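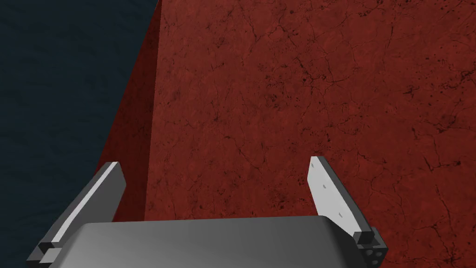
## Changing a key fob battery

If your car only unlocks when you stand right next to it, the fob battery is probably getting weak. Replacing it takes a few minutes and you don't need to visit a dealer.

You will need:

- a new coin cell, same number as the old one
- a small flat screwdriver or a plastic pry tool
- a soft cloth

Check the number stamped on the old cell before you buy. Our shop in Skostville sells them in packs of 2, and the Clemness counter keeps the less common sizes. 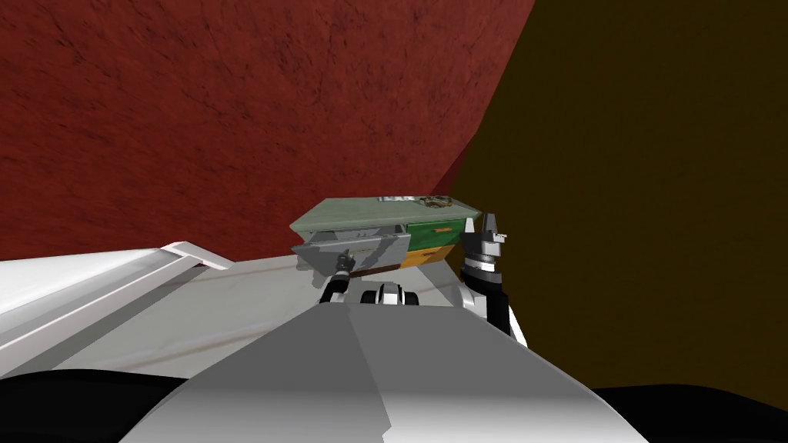 ### Opening the fob

1. Slide the release catch and pull out the metal emergency key.
2. Look for the notch in the slot where the key was. Put the screwdriver tip in it and twist gently.
3. Work along the seam until the halves separate. Some older fobs have 4 tiny screws on the back — take those out first.
4. Note which side of the battery faces up, then lift it out from the edge.

Don't touch the circuit board. If the contacts look dull, wipe them with the dry cloth.

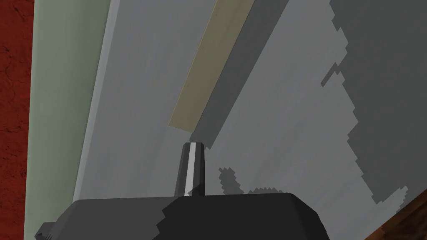

### Putting it back together

Hold the new cell by its rim and press it in, same side up as the old one. Line up the rubber button pad, snap the halves shut and slide the emergency key back in.

Test lock and unlock from a few steps away. If nothing happens, open the fob again and check that the battery is flat and seated under the clip. A fob that still won't respond may need to be paired again, and the steps for that are in your owner's manual.

Questions go to Phong Thái at the Skostville shop.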